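Plokeck Help > Collecting training data > Tabletop pushing

How many demos before the arm stops pushing the wrong block?

Posted by Oana Oprea in April

I'm gathering teleoperated demos for a language-conditioned pushing policy. One arm, one straight finger, colored blocks on a wooden board. The operator gets a sentence such as "push the blue cube toward the yellow hexagon" and steers the finger until it's done. I have 326 demos so far.

The trained policy moves smoothly and almost always touches a block, but often it's the wrong one. It seems to go for whichever block is nearest the finger. It also mixes up the two blue blocks. My layout before an episode is usually something like this, with the colors kept together.
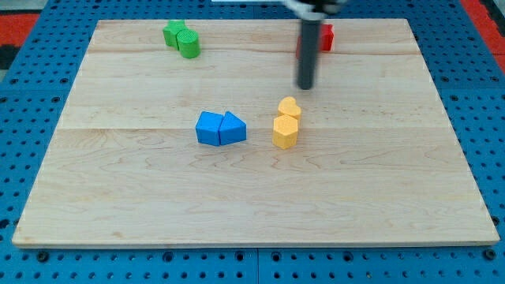 Board with the finger down near the red block.

I reset the board by hand every time. Is 326 just too few, or am I collecting the wrong thing? I have the arm until the end of the month and would like to know before I spend more evenings on it.

Guadalupe Barrera

Both, but mostly the second one.

If the two blues start side by side and touching, then "push the blue cube" and "push the other blue block" begin with nearly the same motion. The same goes for the yellow heart and the yellow hexagon. The policy can get a low training loss by learning the color and ignoring the shape. Split the pairs up in at least half of your episodes and put different colors next to each other.

For the nearest-block problem, check where the finger is when you start recording. Our operators on the Hurkmont set used to park it by the target while they read the sentence, and the policy learned exactly that. We now draw a random start position first, move the finger there, and only then show the instruction. We also record the same layout with two or three different instructions. That part made the biggest difference for us - same picture, different sentence, different motion.

We had 1,800 episodes in the end, but shape mix-ups had already dropped a lot by 500. I would change the resets first, collect 243 or so more, retrain, and look again.

Paraschiva Roman

more data. 326 is nothing

Lenuța Nistor

Agree with Guadalupe on the start position. Two things to add.

Don't throw out the old demos. Tag them as "grouped" and sample them less often. In Zasex it's the weight column in the episode list, and you can set it for a whole batch.

Also read through your sentences. If most of them name only a color, shape can't help the policy much. When you write "the blue block" and there are two on the board, either one is a fair answer, so keep those out of your test set or score them separately.

Oana Oprea

Thanks. I went back through the recordings and the finger does start beside the target in most of them. I'll do random starts from now on and tag the old ones. Does the random height matter too, or only the position over the board?

Guadalupe Barrera

Only the position. Keep the height fixed if your task is all pushing.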